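Tips > Kitchen > Counters and Small Appliances

What I Brought Home From the Robot Kitchen Open Day

I went to the open day at Flekholm back in May, mostly for the free coffee, and came home with two pages of scribbles about my own kitchen. Go figure! They were running their kitchen demo, called Wandari, in simulation on a big screen in the main hall. You watch a pair of robot arms working around a computer-made counter with a bowl and a microwave on it, and after a while you start thinking about your own counter and how much junk is on it.

I stayed for 21 minutes (there was a clock over the screen) and then went around again after lunch. Run number 2331 was up when I left, so they have had some practice.

The first thing I wrote down was "clear landing spot." Every pick and every put-down needs a bit of open counter next to it. I had never thought of my counter that way. Mine had a toaster, a fruit bowl, a knife block, the mail, and a jar of wooden spoons all shoulder to shoulder, so every time I took a hot dish out I stood there like a flamingo looking for somewhere to put it.

So, tips, in the order I tried them.

1. Leave a gap beside the microwave

Pick the side you naturally turn to and keep it bare. I put a strip of painter's tape on mine for a week so the family would leave it alone - ugly, but it worked. Now the tape is gone and the gap is still there (mostly).

2. Give the woven bowl its own place

I love a woven bowl on the counter. Mine used to get shoved against the wall, where crumbs collect behind it, and then the bottom got grubby. Pull it forward a hand's width and you can wipe all the way around it. For cleaning, use a dry pastry brush along the ridges, going with the coils, and tap it out upside down over the sink. If it needs more than that, a barely damp cloth and then a few hours somewhere airy. Please don't soak it!

The Wandari counter had a bowl with lovely ridges inside, and I kept thinking how many crumbs mine must be hiding.
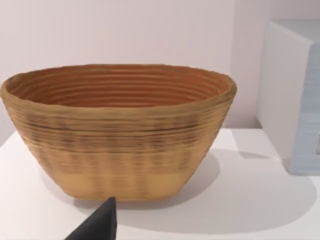
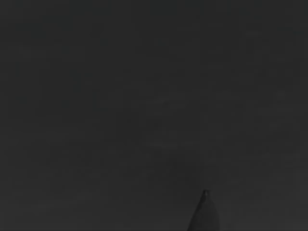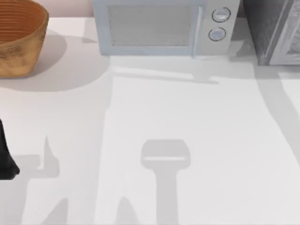 3. Check your shadows

Stand where you chop, with the lights on the way you have them in the evening, and look at the counter. If your own shadow lands right on the cutting board, the light is behind you. I got a stick-on light bar for under the cabinet, and it made more difference than the new knives did. The hall guide at Flekholm said shadows were a big part of what they fiddle with in the demo, and I went straight home and found out I'd been slicing onions in the dark for years.

4. Wipe the knobs before the door

Microwave knobs get the greasy fingers first. Warm water, a drop of dish soap, a well wrung-out cloth, and an old soft toothbrush for the ring around each knob. Do the door after that, then the counter underneath, so you aren't dripping on a part you already cleaned.

5. Slow down on the reach

The arms I watched took their time getting to things. I knock over a glass a week, so I've been trying it - look, reach, grip, lift. My kids think it's hilarious. I haven't broken a glass since, though I did drop a whole tub of yogurt.

If you want to go

There's another open day at the Brinlow site in August 2024, and the Antal bus stops right outside. The demo was in room 102 on the printed map, but follow the signs to the main hall, they had moved it. Bring a sweater, the air conditioning is fierce, and get your coffee before the tour lets out.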